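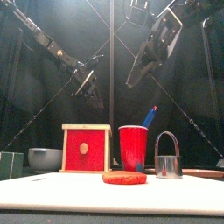 Checklist: two-arm bench, dough cutting task
Wednesday
By Edvin Holmgren
Shop Floor > Sturora > Bench checks

I fill this out before and after any kitchen chore we try at the Ralville shop, and I love doing it, because this is the closest I've come to believing a machine could handle part of a Sunday bake. Cutting dough sounds easy until you write down what has to go right. The metal cutter has a tall arched handle, a shape made for a human palm, so the grip check comes first on the sheet.

1. Both arms raised clear of the board before anyone reaches in. OK.

2. Cables. OK. Look at the loops near the grippers every time, they love to wander.

3. Board flat against the table. OK. Push on all the corners, please, and not just the near ones!

4. Dough patted out and on the board. OK. Write down how long it has been out of the tub. Mine was 60 minutes and I'd like to try it fresher.

5. Stop button tested from both sides of the bench. OK. Do it 2 times, once per person. 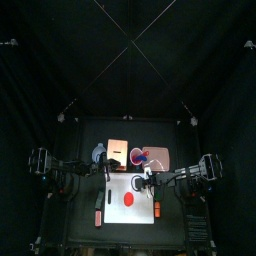 6. Items at the back of the table out of the swing path. WATCH. The arms have plenty of room up high, but a low sideways move worries me. Slow speed only for anything behind the board.

7. Finger pads clean. REDO. Dough gets into everything (ask my keyboard). Wipe, let dry, wipe again.

8. Cutter gripped square, pressed straight down, lifted without dragging the dough. PARTIAL. I gave it a 3 on our five-point sheet, and I was grinning the whole time. A kid learning to make biscuits gets the same score from me.

9. Leftover dough gathered and board scraped. NOT READY. Still a job for people, and I think it will be for a good while. Sticky scraps are harder than the cutting.

Overall: fine for supervised use at slow speed. Would I leave it alone with cookies for a school fair? No. Would I let it cut while I run the oven? Getting there, and that makes me very happy.
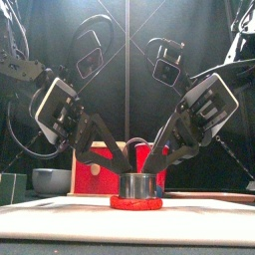 Khổng wrote back that item 8 should be split in two, gripping and lifting, since a good grip can still end in a torn edge, and that item 9 ought to stay on the sheet even if it fails all year. Fair on both. I'll change it before the next check.

2 comments | 2 shares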